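第7章　薄板容器の表面損傷

7.1　本章の範囲

前章までは、薄板構造の変形と破断を、部材の全断面にわたる応力の問題として扱ってきた。本章からは対象を表面に移す。鋼板やアルミニウム合金板を折り曲げて作られた箱、ホッパー、シュート、通い箱の類は、使用中に断面の強度が不足して壊れるよりも、内面が荒れ、塗膜が失われ、清掃性や滑り性が要求を満たさなくなって使用を終えることが多い。この種の寿命は強度計算からは出てこない。

本章で扱う損傷は、固体どうしの接触と相対運動によって生じるものに限る。腐食は第9章、塗膜の密着不良は第10章で取り上げる。ただし、摩耗によって保護層が失われた後に腐食が進む場合については、両者を切り離すことができないので、7.6節で簡単に触れる。

読者には、硬さ試験の原理（第2章）と、弾性接触における接触圧の分布（第4章）の知識を仮定する。記号は第4章に従い、法線荷重をW、すべり距離をL、軟らかい側の材料の押込み硬さをHとする。

7.2　用語

日常語の「傷」は、成因も寸法も異なる複数の現象を一括して指している。保守記録に「傷あり」とだけ書かれていても、対策の選定には使えない。本書では以下の区分を用いる。

擦過痕　相手物体が表面をすべった跡で、方向性をもつもの。材料の除去を伴う場合と、表層の塑性流動のみの場合とがある。単に相手側の材料が薄く移着しただけのものも、外観では擦過痕と区別しにくい。

打痕　主として法線方向の衝突による局所的なくぼみ。周縁に盛り上がりを伴うことがある。方向性は弱い。

付着　相手材または内容物の一部が表面に残ったもの。母材の損傷ではないが、後続の接触の条件を変える。

剝離　塗膜、めっき、酸化皮膜などの表層が母材から離れること。縁が不規則な形になりやすい。

変色　形状の変化を伴わない反射率または色調の変化。原因は熱、薬液、微細な粗さの変化など多岐にわたり、外観のみから特定してはならない。

なお、「摩耗」は接触と相対運動により表面から材料が失われる過程の総称とし、個々の痕跡の名称としては用いない。擦過痕が認められることと、管理上問題となる量の摩耗が生じていることとは別の事柄である。

7.3　摩耗の機構

7.3.1　凝着摩耗

二つの固体面が接触するとき、実際に荷重を支えるのは表面粗さの突起どうしが触れ合う微小な領域だけである。これらの領域の面積の総和を真実接触面積と呼ぶ。突起が塑性変形しているとみなせば、真実接触面積はW/Hで見積もられ、見かけの接触面積には依存しない。

真実接触部では皮膜が破れ、金属どうしが直接結合することがある。面が相対的に動くとこの結合部がせん断され、破断が界面ではなく一方の材料の内部で起これば、その材料の一部が相手面に移る。移着した粒子がさらに脱落すると摩耗粉になる。同種金属の組合せで摩耗が激しくなる傾向があるのは、この結合が生じやすいためと説明される。

薄板容器においては、内容物が金属部品であって、かつ油分が除かれている場合に凝着が問題になる。樹脂部品や紙箱を入れる容器では、通常、凝着による母材の損失は小さい。

7.3.2　アブレシブ摩耗

硬い突起または硬い粒子が軟らかい面を削る形の摩耗である。硬い突起が相手面に固定されている場合を二元、粒子が二面の間で自由に動く場合を三元と呼んで区別する。同じ粒子でも、固定されているときには溝を掘り、自由なときには転動して浅い圧痕を残す割合が増える。したがって、荷重と距離が同じであれば、三元のほうが摩耗量は小さくなるのが普通である。

容器の底面では両者が混在する。部品の角や切断面のばりは二元の条件を作り、底に溜まった砂、スケール、切りくずは三元の条件を作る。清掃の頻度が摩耗に影響するのは後者を通じてである。切りくずは転がりにくい形状をもつため、部品の下に挟まれると二元に近い挙動をとる。

溝の両側には、掘り起こされた材料が盛り上がる。溝の断面積から盛り上がりの断面積を差し引いたものが、実際に除去された量に対応する。延性の高い材料では両者がほぼ等しくなり、溝は目立つのに質量はほとんど減らないということが起こる。

7.3.3　衝突による損傷

投入された物体は、まず底面または壁面に衝突し、次いですべる。衝突角が面に対して大きいときは打痕が、小さいときは擦過痕が主になる。傾斜壁をもつ容器では、同じ落下でも当たる位置によって衝突角が変わるので、壁の上部と底面とで痕跡の形態が異なることは珍しくない。

塗膜のように脆い表層では、法線方向の衝突を繰り返すことにより、材料がほとんど除去されないまま割れが進み、ある時点でまとまって剝離する。このため損傷量と投入回数との関係は直線にならない。

7.4　摩耗量の見積り

凝着摩耗とアブレシブ摩耗のいずれについても、摩耗体積Vは次の形で近似できる。

V = K・W・L / H　　（7.1）

Kは無次元の摩耗係数で、材料の組合せ、潤滑、雰囲気、粒子の形状などの影響をすべて含む。式の形は簡単であるが、物理的な内容の大部分はKの中にあり、Kを独立に予測する方法はない。値は試験によって求めるほかなく、条件が変われば桁の単位で変動する。

例題7.1　ビッカース硬さ129の鋼板を、荷重30 N、すべり距離1062 mの条件で試験した。K = 1×10^-4 とするとき、鋼板の摩耗体積を求める。

解　硬さを圧力の単位に直すと、H = 129×9.807 = 1.27×10^3 MPa である。これを式（7.1）に代入して、

V = 10^-4×30×1062 /（1.27×10^9）= 2.5×10^-9 m^3

すなわち2.5 mm^3となる。この体積が幅の狭い帯に集中しているか、広い面に分散しているかによって、深さは大きく異なる。式（7.1）は体積しか与えないので、板厚の減少を論じるには、すべりの位置の分布を別に知る必要がある。

式（7.1）の適用にあたっては、次の点に注意する。第一に、Hには接触中の表層の硬さを用いるべきであるが、加工硬化した表層の硬さは素材の値と一致しない。第二に、塗膜が残っている間と母材が露出した後とではKもHも異なるため、一つの係数で全期間を表すことはできない。第三に、荷重がある値を超えると摩耗の形態が遷移し、比例関係が失われることがある。

7.5　外観による評価

7.5.1　評価の目的

外観評価は、摩耗量の測定に代わるものではない。容器を使用中の状態で、短時間に、分解せずに調べられるという利点があるために用いられる。得られるのは、痕跡の種類、方向、位置の分布、および前回の記録との差である。

Tehrani法は、容器の内面を底面、折曲げ部、壁面下部、壁面上部、開口縁の五領域に分け、領域ごとに7.2節の区分による痕跡の有無を記す方式である。原型は1937年の社内規程にさかのぼるとされ、当初は鉱石用のシュートを対象としていた。Hulton法は領域を分けず、内面全体を四段階の見本と比較する。所要時間は短いが、局所的な損傷を見落としやすい。

Farahani（Pouran Farahani）とMarti（Veronika Marti）は、同一の容器群を両法で評価し、Hulton法では開口縁の損傷が全体の等級にほとんど反映されないことを示した。開口縁は作業者の手や包装材が触れる場所であり、面積は小さくても、ばりの発生は安全上の問題になる。本書では原則としてTehrani法に準じる。

7.5.2　照明と観察方向

金属面の痕跡の見え方は、照明の方向に強く依存する。光沢のある面を正反射の方向から見ると、面全体が明るく、溝は散乱によって暗い線になる。正反射から外れた方向では面が暗く、同じ溝が明るい線として現れる。明暗の別をもって、溝と移着、あるいは深い傷と浅い傷を区別してはならない。

また、同じ板であっても、面の傾きの違いだけで白くも灰色にも見える。壁面の上部と下部の明るさの差は、表面処理の差である場合も、照明の当たり方の差である場合もある。判定に迷うときは光源を移動し、境界の位置が変わるかどうかを調べる。境界が動けば照明の影響であり、動かなければ表面そのものの差を疑う。

折曲げ部は常に条件が悪い。曲げの外側では塗膜が引き伸ばされて薄くなり、内側では塵が溜まる。しかも曲面であるため、狭い範囲で反射方向が変化し、損傷のない折り目も明るい筋として見える。線状の像が折曲げ線と一致するときは、擦過痕とする前に触針または指先で段差の有無を確認する。

7.5.3　記録の様式

記録には、領域名、痕跡の区分、おおよその方向、照明の条件を必ず含める。方向は容器の長辺を基準とする角度で表し、長辺をもたない容器では取付け側の壁を基準とする。内容物を取り出さずに観察したときは、隠れていた範囲を「未観察」とし、「異常なし」に含めない。隣接する壁が設備の陰になる場合も同様に扱う。

痕跡の区分に確信がもてないときは、上位の語を用いる。たとえば剝離か移着かが不明であれば「方向性のある暗色の痕跡」と書き、成因の欄を空白にする。推定した成因を記入すると、次回の評価者がそれを前提として観察するおそれがある。

Vakari形の記録票は、五領域の展開図に痕跡を直接書き込む様式で、枚数を重ねて比較するのに適する。Moltimel形は文字のみの表であり、集計には便利であるが、痕跡の長さと位置の関係が失われる。両者を併用するときは、展開図を正とし、表はそこから作成する。
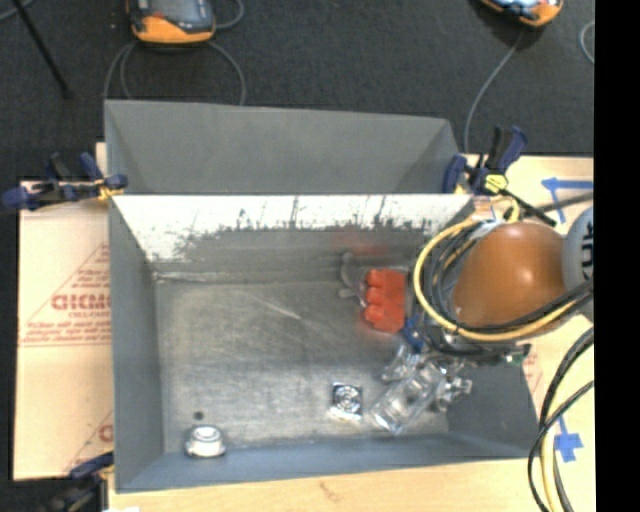
評価の間隔は、塗膜の残存する期間と母材の露出後とで変える。露出が初めて記録された容器については、次の評価までの間隔を半分とし、二回続けて範囲の拡大が認められなければ元に戻してよい。間隔の決定に用いる統計的な手続きは7.7節で述べる。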